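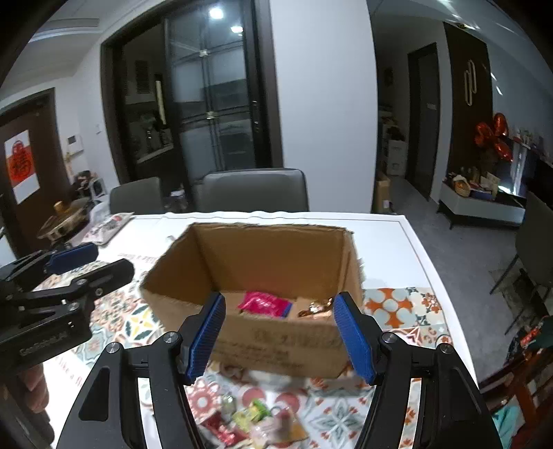 What size box should I use to keep snacks in?
One that is a little shorter than the tallest packet you buy, so the tops stand clear and you can see what you have without tipping everything out.

Home Kitchen Laundry Storage Shed Search

Keeping small snacks in a cardboard box

Small packets are awkward to store. They slide off shelves, get pushed behind the flour and turn up a year past their date. Plastic tubs work well, but an ordinary cardboard box does the same job and costs nothing.

Choosing the box

Look for a box with a flat base and firm corners. Check it for damp, crushed edges and old spills, and smell the inside. Cardboard that has held soap or washing powder will pass the smell on to biscuits. Boxes that have held raw meat or loose fruit and veg should go straight in the recycling.

Cut the flaps off instead of folding them in. Folded flaps spring back up and catch on bags. Run a sharp utility knife along the crease, with the box on a cutting mat or a piece of scrap timber, and keep your other hand well behind the blade. A strip of paper tape over the cut edge stops it fraying. If the base sags when you lift the box, tape across the bottom both ways.

Sorting on the table

Clear a space on the dining table and put everything out at once. Fold up any loose cloths first and leave a flat area for the box. A table runner can stay where it is, though small lollies in wrappers are easy to lose on a busy pattern.

Check the dates as you go. Put anything past its use-by in the bin and anything due before April at the front of the box. Open packets need a peg or clip, or can be tipped into a jar.

Filling it

Bags of chips and puffed snacks go in first, standing upright along one side. They crush easily, so nothing heavy should lean on them. Single wrapped sweets and chocolates go beside them, in a cup or small tub if you have a lot. Keep little bottles out of the box unless the lids are tight. A leak will soften the base before you notice it.

Leave a gap of nearly 2 cm at the top of the pile so your hand fits. A full box usually gets emptied onto the bench every time someone wants a muesli bar.

We use the Cliltico paper tape, which tears by hand and takes a marker pen. Pitasik labels also stick to plain cardboard but tend to lift on printed sides. Write the contents on the front and the end, so the box can be turned either way on the shelf.

Where to keep it

A pantry shelf at chest height is best. Avoid the cupboard over the stove and the top of the fridge, as both get warm and chocolate goes white. If ants are a problem, use a lidded container until you have dealt with them.

Shake out the crumbs each time you restock. Replace the box when the corners go soft.

Next: Lining a cutlery drawer

Grenatside Household Tips | Contact us | © 2019 Grenatside | Back to top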